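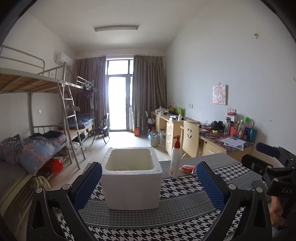 Projects > Spring Reports > Packaging and Cold Storage

Does a thicker foam box keep lunch colder?
Chelsea Whiteley and Dexter Panganiban

Last updated: February 2020

The sellers of insulated boxes make big claims. One leaflet we were given, for a box called the Trevutico, says it "locks in the cold all day." It does not say how cold, or what counts as a day. We wanted to see how much of this would hold up in a school lab with cheap thermometers.

Our question was simple. If you put the same amount of ice in a thin foam box and a thick one, does the thick one stay colder for long enough to matter?

Method

We used 3 boxes: a thin foam one, a thick foam one and a plain cardboard one of close to the same size. Each got 300 grams of ice in a sealed bag and 1000 milliliters of tap water in a closed bottle. We read the water temperature every half hour through the school day. Ms. Clegg let us keep the boxes in the prep room, where the heating goes on and off by itself — this turned out to be a problem.

Results

The cardboard box lost, as everyone expected. By lunch its water was back to room temperature. Both foam boxes were still cool at that point. The thick one was colder than the thin one, but by less than the two of us had guessed, and on the second run the gap almost went away. Our partner Ashley Sedgwick thinks the thin box had a better fitting lid. We think she is probably right, and if she is, our test was partly a test of lids.

What we don't trust

The thermometers disagreed with each other by a full degree in the same cup of water. We took the readings anyway and corrected for it, but a correction made by students on a busy afternoon should not be leaned on too hard. We also opened the boxes to read them, and every opening let warm air in. A buyer would open the box too, just less often.

We only did two runs. A third was planned and the ice machine was down.

Conclusion

Foam beats cardboard. Thick foam may beat thin foam, but our numbers can't show it was the thickness. We would not pay extra for the thick box based on this. If the project is repeated in June, we suggest taping the lids and running a probe wire through the side.

Thanks to Phyllis Clegg for the room and the ice.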